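A kitchen table, and the rules that come with it

When I first visited Mireille Sfeir at Varolton, I expected to be shown a thick manual. She handed me six sheets of paper held with a clip, and then put the kettle on, and we talked for most of the afternoon.

Varolton collects recordings of people doing ordinary household jobs with hand-held grippers, so that robots may one day learn from them, and it has 134 people doing this in their own homes. The rules used to be rather loose. In September, after a long argument about what makes a recording worth keeping, Mireille and her colleague Jihad Bitar sat down and wrote them out again, in words that anyone's aunt could follow.

The first rule is my favourite: leave the room as you live in it. Keep the patterned tablecloth, keep whatever is on top of the cabinet. The second concerns grip. One jaw goes inside the rim and one outside, and the pads should meet the bowl squarely before anything is lifted.
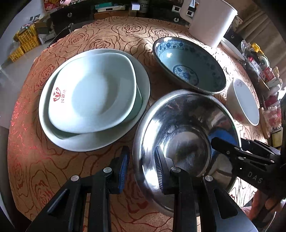 Photograph: Varolton

Steel bowls get a paragraph all to themselves, being so shiny that they throw back the colours of everything near them. Jihad wanted them left out altogether — he has spent many an evening squinting at reflections — but Mireille held firm, and they stayed in.

Then there is the matter of privacy, which I was glad to see taken seriously. Letters and family photographs are put away before a session, and anyone else at home must agree to it first. A person may withdraw a recording within seven days and needn't say why. Zerrin Eren, who checks the recordings as they arrive, told me she would sooner lose a good one than keep one somebody regretted.

The sheets are being revised again this winter, and the part about glassware is still being argued over.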